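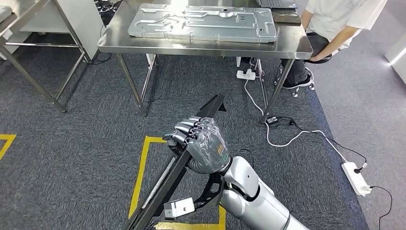 Hester Blannin
Courts and crime writer, Grallano

How to sit through a murder trial without being asked to leave

Most criminal trials in England and Wales are open to anyone who can find the door. You don't need a ticket or a reason. You do need a coat, a snack for the corridor and a tolerance for adjournments that no television drama has ever had the nerve to show.

I've spent more days in the public gallery at Kirkton than I have on beaches. What follows is what I tell friends who want to go.

1. Find the case

Court lists go up online the afternoon before. They give the courtroom, the case number, usually the defendant's name, and a time that should be treated as an opening offer. Look for "part heard", which means the trial is already under way. If you want the prosecution opening, go on the first full day after the jury is sworn. It's the one point at which somebody tells you the story in order.

Check the list again at breakfast. Courtrooms get swapped overnight, and trials vanish from them altogether.

2. Get through security

Allow 30 minutes on a busy morning. Your bag will be searched and you may be asked to sip from your water bottle, to show that it's water. Leave the penknife, the glass jar of overnight oats and the big camera at home. There is nowhere to store them, and the hedge outside is not a cloakroom, though I have seen it used as one.

Children under 14 are generally not let into the gallery. Ring the court if you're unsure.

3. Sit down properly

Phone off before you go in. Silent still buzzes, and a buzz in a quiet courtroom sounds like a light aircraft. Don't take photographs or record anything, anywhere in the building. It's an offence, and judges have no sense of humour about it.

Stand when the judge comes in. Some people bow. You needn't, but half the room will, and it's surprisingly hard not to join in. If you have to leave, wait for a gap between witnesses.

The family of the victim may be in the same gallery, and so may the family of the defendant. Leave them the front row and keep your face still. No whispering, no sighing, and no passing of mints during the pathologist.

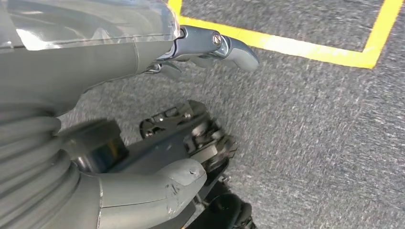

Grey robot arm with a clear plastic cover over the housing.

4. Take notes you can read later

You can normally make notes by hand. Ask the usher if you want to be certain. I use a Vida reporter's pad and draw a line down each page: what was said on the left, who said it and when on the right. Write the time every 15 minutes or so, otherwise the afternoon turns to soup.

In the last long trial I covered, the jury bundle ran to 1,309 pages and the gallery saw none of it. Everyone else turns to tab 5 and nods gravely. Write down "tab 5" and carry on. Counsel will usually read out the bit that matters, in the end, twice.

Mine all go in a box at Trastero afterwards, with the year on the lid. You may prefer a drawer.

5. Keep it to yourself

When the jury is sent out, the lawyers argue about things the jury must not know. You may well hear them. Don't repeat any of it, online or in the queue for coffee, until the trial is over. Don't speak to jurors at all. They're easily spotted at lunch, looking like people on a coach trip who have been told not to discuss the coach.

Anything you post while a trial is running can be contempt of court, including a guess at the verdict.

6. Come back for the sentence

Sentencing may be weeks after the verdict. The judge's remarks are often the clearest account of the whole business, and in serious cases they are sometimes published in full. Go in person if you can. Arrive early, as the gallery fills, and bring the coat. The heating at Kirkton comes on in April.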